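How to Refinish a Wooden Tabletop with Hardwax Oil

Hardwax oil is a blend of drying oils and waxes that soaks into the top layer of the wood and leaves a thin film at the surface. It is easier to repair than polyurethane and holds up better than plain oil. The steps were written for a solid wood top measuring 170 cm by 81 cm and finished with Kastavby Clear Matte. Veneered tops can be finished the same way, but the sanding section has to be changed as noted.

Materials

Hardwax oil, one small can
Sandpaper or discs in 80, 120 and 150 grit
Random orbit sander with dust extraction
Hand sanding block
Vacuum with a brush nozzle
White finishing pads, non-abrasive (Arkholm or similar)
Lint-free cotton rags
Mineral spirits
Nitrile gloves and a dust mask
Metal can with lid, filled with water, for used rags

Step 1. Identify the old finish

Put a few drops of denatured alcohol on a hidden spot and wait one minute. Shellac turns sticky. Lacquer softens with lacquer thinner but not with alcohol. If neither has any effect, the finish is probably polyurethane or another cured varnish. A top that darkens at once when a drop of water lands on it has little or no film left.

Film finishes have to be removed completely. Hardwax oil cannot soak in through varnish, and patches of old film will show up as pale, glossy areas after the first coat. If the old paint or varnish may contain lead, test it before sanding.

Step 2. Sand

Start with 80 grit if there is a film to remove. Start with 120 if the wood is bare. Move the sander along the grain in overlapping passes, about an inch per second, with no added pressure. Vacuum between grits. Stop at 150. Sanding finer than this closes the surface and reduces how much oil the wood takes up, and the color comes out lighter.

On veneer, skip the 80 grit and use a chemical stripper for the film. Sand by hand with 120 and then 150, and check the edges often.

Break all sharp edges with two light strokes of 150 grit on a block. Oil does not hold on a sharp corner.

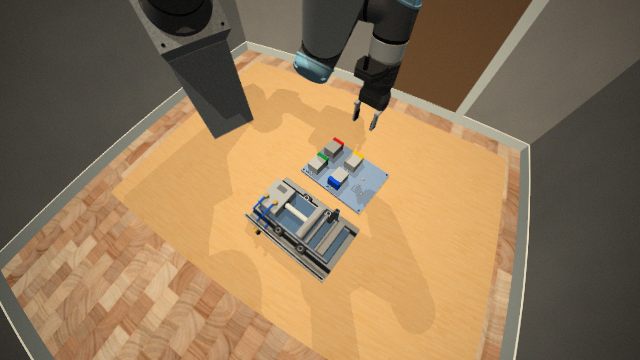
Should the underside of the top be finished too?

A solid wood top should get one thin coat on the underside so that both faces take up moisture at a similar rate. Veneered panels usually have a balancing layer underneath and can be left alone unless that layer is damaged.

Step 3. Remove dust

Vacuum the whole top with the brush nozzle, then wipe it with a rag lightly dampened with mineral spirits. The wet surface will show any swirl marks left by the sander. Mark them with a pencil, let the surface dry, and sand them out by hand along the grain. Erase or sand off the pencil marks before going on.

Step 4. First coat

Stir the can from the bottom. Do not shake it. Room temperature should be between 60 and 77 degrees F.

Pour a small amount onto the wood and spread it with a white pad, working in sections no wider than your reach. The coat should be thin enough that no puddles remain. After ten minutes, wipe off everything the wood has not absorbed, using a clean rag and finishing with the grain. Look across the surface toward a window or a lamp. Wet streaks mean there is still excess oil.

Leave the top for 12 hours with the windows open a little. In humid weather, for instance in August, allow twice as long.

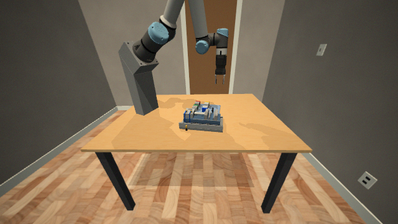

Warm orange-tan wooden top on dark square-section legs.

Step 5. Second coat

Rub the surface lightly with a dry white pad to knock down raised fibers and vacuum again. Apply the second coat exactly as the first, but with about half the amount of oil. Most of the absorption has already taken place, and a heavy second coat stays tacky.

A third coat is only needed on end grain.

Step 6. Curing

Light use is possible after two days. Full hardness takes two to three weeks, depending on the product. During this period keep water off the top, do not cover it with a cloth or plastic, and lift objects instead of sliding them.

Rags

Oily rags can heat up and catch fire on their own. Put them in the water-filled metal can as soon as you stop using them, close the lid, and follow local rules for disposal.

Problems

Surface still tacky after two days: too much oil was left on. Rub with a white pad and a little mineral spirits, wipe dry, and wait another day.

Dull patches: the wood absorbed more in those areas. Apply a thin coat to the patch and blend it outward.

White rings: sand the spot with 150 grit, wipe, and apply oil to that spot only.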